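Nông Guest House
Gallery: The Bathroom, Upstairs Back Room

Text by Rungnapa Paisan

Dear friends of the house, many of you have asked me how the work upstairs is going. The bedrooms were finished in May and they have their own page. The bathroom took longer than I planned, because I changed my mind about the wall, then about the towel bar, and at last about the towels. I write here in the order in which we made the decisions, with a few practical notes for those who are fixing a bathroom of their own. I know that some readers come only for the notes, so I have tried to be exact.

The room before

The old bathroom was white from floor to ceiling. It was made when my mother-in-law was running the house, and at that time white was considered the only clean color. It was clean, I can agree, but in the evening with the lamp on it looked like a clinic. Guests never complained about it. They complained about the hooks. There were two plastic hooks behind the door, and a big towel hanging from one hook does not dry in our climate, not even with the window open. By the second day it smells.

So the first wish was very simple: one proper bar, wide enough that a towel can hang open.

The wall

I wanted gray. Pongsak Chantharasri, who did all the wall work in the house, was against it in the beginning. He said gray makes a small room smaller. He brought a few pieces for me to look at, and we put them against the old wall and looked at them in the morning, then at four in the afternoon, then with the lamp. What I did not expect is how much the color moves. The same gray can be almost lavender in one place and nearly beige a little farther along, depending on where the light comes from. I liked this very much. Pongsak liked it less, but he is used to me.

The surface is smooth, with a soft cloudy pattern in it. I rejected the piece with strong veins. A strong pattern is beautiful in a hotel lobby, but when you brush your teeth in front of it every morning, it becomes tiring.

About the seams: we discussed whether to make them gray like the wall or black. I chose black and thin. My reason was that a pale seam gets dirty and then everybody sees it. A dark line is dark from the first day.

Cleaning: soft cloth, warm water, a little dish soap. Please do not use vinegar on a wall before you have asked the person who sold it to you. I did it once in the downstairs kitchen and I am still sorry.

The bar

We looked at a lot of bars. The shiny ones show every finger and every drop of water, and I have only two hands for polishing. Fongchan Klinhom, who keeps the rooms with me, asked for something matte, and since she is the one who wipes it, her vote counted double. We bought one from Jodell, in a dark gray which has a bit of green in it when you stand near. It cost 2551 baht with the brackets. My husband found this price painful for what he calls a stick. The brackets are square with rounded corners, and the posts are thick. I think they are the nicest part of it.

Some advice on the height. The instructions give one height for everybody, but a bath towel folded over a bar is still long, and if there is anything below it on the wall, you must measure with the towel and not with the paper. We held the bar up with our hands and put a towel over it, and then moved everything 15 centimeters higher than the pencil mark. It looked strange without a towel. With a towel it looked correct.

The second thing is the width. The bar should be a little wider than the towel, so that a piece of rod stays free at the side. It is easier to take hold of the cloth and pull it straight when it is not pressed between the two brackets. If I could do it again, I would take the next size.

The third thing is the drilling. Pongsak drilled slowly and with water, and he put tape on the wall where the drill would start. It took him most of a morning for four holes. Please be patient with a person who drills slowly.

The towels

Here we had the longest discussion. Fongchan wanted white, because white can be washed hot with all the others and nobody must sort. I understand this. But white against gray was again the clinic, only darker. We tried a dark blue one that Lavanya Lobo left for us as a present after her long stay, and it was handsome, but it left small blue hairs on everything, also on the guests.

Then I saw pink ones in the shop Forov, on the lowest shelf, and bought one at 643 baht for a trial. It was a risk, because pink can look like a child's room. Next to the gray it becomes calmer, more like mauve where the light does not reach it, and bright on the fold at the top. I went back and bought the rest of the shelf.

It is a thick towel with a deep pile, and it needs some care:

Wash it alone two times before the first guest. The color did come out a little in the first wash, and in the second it was clear.

No softener. The cloth feels nice for one day and then it does not take up water.

Shake it hard before hanging. A towel with a long pile dries with its wrinkles if you do not shake it, and afterwards you can pull as much as you want.

Hanging it straight

I was taught to hang a towel by Milovan Todorova, a retired hotel man who stayed with us through one rainy season and corrected everything in the house in a friendly way. He folds the towel over the bar with the short side behind, makes the roll on top straight with two flat hands, and only then goes down to the bottom. You take the two lower corners, one on each side, and pull down and a little outward, both at the same time. If you pull one corner first, the top moves and you must begin again. He would do it with a cigarette behind his ear and not look at it.

Most of us do it in the wrong direction. We fix the bottom first, since that is the part which looks untidy, and then the top goes crooked. The lower hem on these thick ones curls up easily, and one corner always wants to hang deeper than the other. Fongchan passes her hand across the front at the end, from left to right, so that the pile lies one way. I do not always do this, I must confess, and she can see from the door who has hung it.

What is still missing

The shelf for soap and small bottles is ordered from Stutisum, in the same dark finish, or so they promise. I have seen it only on a small card, and the green may be stronger. If it does not match the bar, it will go to the downstairs bathroom, where nothing matches anyway.

I also want a second bar behind the door, a short one, for hand towels. Pongsak has already said that he will drill it after the rice harvest, and I did not dare to ask for an earlier day. The two old plastic hooks are in a drawer in case somebody needs them.

The mirror stays. Several guests told me that it makes them look rested.

The wall, the bar and the pink towel
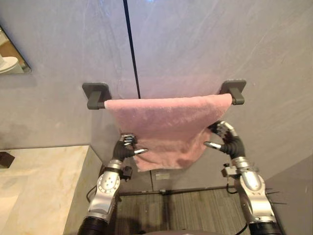 For the hand towels I am thinking of a darker pink, or perhaps a sand color which would go with the warmer side of the wall. Forov has both at the moment. If you have stayed with us and have an opinion about it, please write to me at the house address, and please tell me also if you would like a robe hook, as Fongchan says yes and I say no.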